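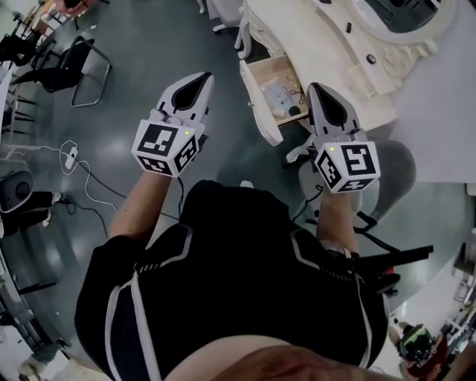 My cat has been eating out of a puzzle feeder for three weeks now, and I'm a little embarrassed that I waited so long! She's nine, she's on the round side, and she used to finish breakfast before I'd put the scoop away. Then came the yelling for seconds.

The one I bought is the Zosta from Pistow. It's a flat tray with 24 little cups in it, some shallow and some deep, and a lid with sliding covers you can add later on. Start without the lid. I didn't, and she sat down next to it and stared at me until I gave in. Day two I took the covers off, dropped a few pieces of kibble in the shallow cups, and she was scooping them out with one paw inside of 5 minutes.

These days breakfast takes her most of my first cup of coffee. She still yells, but later in the morning, and with less feeling.

A couple of things I'd pass along. Measure the food the same way you always do – it's easy to keep topping up those cups. Wet food works in the shallow ones, but rinse it right away or you'll be picking at the corners with a toothbrush (ask me how I know). And if you have two cats, get two trays. My sister tried sharing one and the big guy just parked himself on top of it.

The store on Allden has them in gray and green, and they told me more are coming in November. If your cat has already cracked the Zosta, write and tell me what you moved on to. Mine has started flipping the whole thing over, so I'm going to need ideas pretty soon!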